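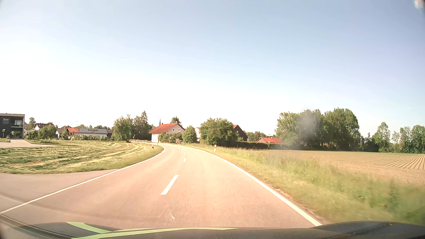
## Operator licence for app bookings in Drodgate: my reading of the new rules

Dear all,

I have now read the full text of the licensing conditions which the council in Drodgate sent to the operators in March. Several of you asked me what they mean for drivers who take their jobs through Grallska and also from a normal office. I am not a lawyer, so please treat this as the reading of a colleague who had a free evening and a dictionary.

The first point is who holds the licence. Until now Grallska worked in Drodgate under the licence of Villaseñor Cars. The bookings came through the app, but on paper they were Villaseñor bookings, and a complaint from a passenger had to go to the Villaseñor office. From the next licensing period Grallska will be an operator in its own name. It must keep its own booking records, have an address where passengers can write, and answer to the council directly when there is a problem with a fare or a driver.

The second point is the driver's own badge. This does not change. If your badge is valid today it stays valid until the date printed on it, and you do not need to apply again when the operator changes. I read this section twice, as there was a rumour on this list that all of us must sit the knowledge test again. I could not find anything like this in the text.

The third point is the money. The transfer fee for each vehicle is 100 pounds. The conditions say that the operator pays it to the council, but they do not forbid the operator to take it from the driver afterwards. Please look carefully at your agreement before you sign. In the version I was sent, it is in clause 9, under the word "adjustments", which is not a place where I would look for a fee.

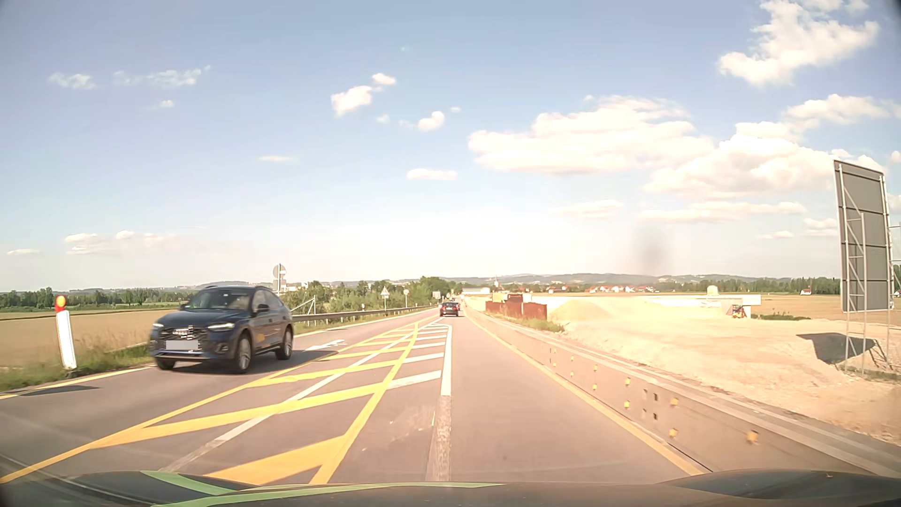
*Road works on the right-hand side, with an Audi coming the other way.*

There is also the question of Trandby. It is outside the Drodgate area, and many of us do the run to the station there in the morning. You may take a passenger to Trandby and you may bring one back, provided that the booking was accepted by an operator with a Drodgate licence. You may not wait in the station yard with the app open and hope for a job. This was already the rule, but now the app records where the car stands when the job is accepted, and the council can ask to see these records. I know colleagues who will not be happy.

For the insurance, the wording is "hire and reward, by prior booking". Ask your insurer to confirm in writing that bookings made by app are included. Mine needed five working days to answer, and the answer was one line.

I come now to the message from before the holiday, which I did not forget.
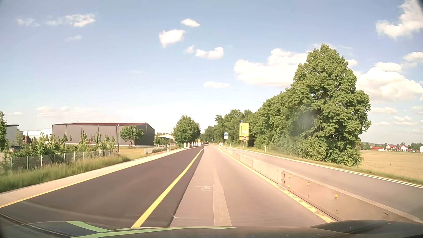
Roscoe Baptiste wrote:

> The list of vehicles for the transfer has 165 cars on it, and mine is not one of them. I am with Villaseñor and do only evenings on Grallska. When I rang the office they told me to ring the app, and the app has no telephone number. Do I have to be on this list to carry on working in the evenings? And if I am put on it, do I lose my place with Villaseñor? I would rather keep the school contract than the app, if I must choose.

Roscoe, as I understand section 4, you do not have to choose. A vehicle can be registered with two operators at the same time, provided that both of them are told and both hold a copy of your insurance certificate. So your school contract is safe from this side. But you do need to be on the Grallska list before the change, otherwise the app will simply stop offering you jobs. Write to the licensing office and not to the app. Send the plate number, the badge number and a copy of the certificate, and ask them to confirm the date on which they received it.

If anyone else is missing from the list, please do the same and let me know here, not in private. I would like to bring all the cases together.

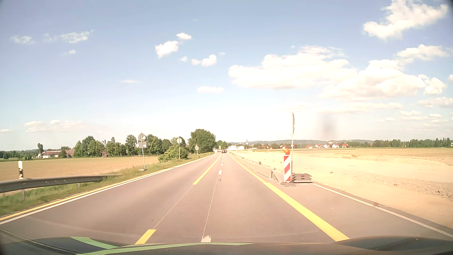
**Graciela Lucero**
Drivers' representative, Drodgate private hire list

P.S. Two people asked if I can send the whole document to the list. The file is too big for our server, but I have the pages on transfers and on record keeping as plain text. Reply with the word "transfer" in the subject line and I will send them in the evening. The section on wheelchair vehicles I have not finished yet. There is a reference in it to an older set of conditions, and I am still waiting for a copy from the office.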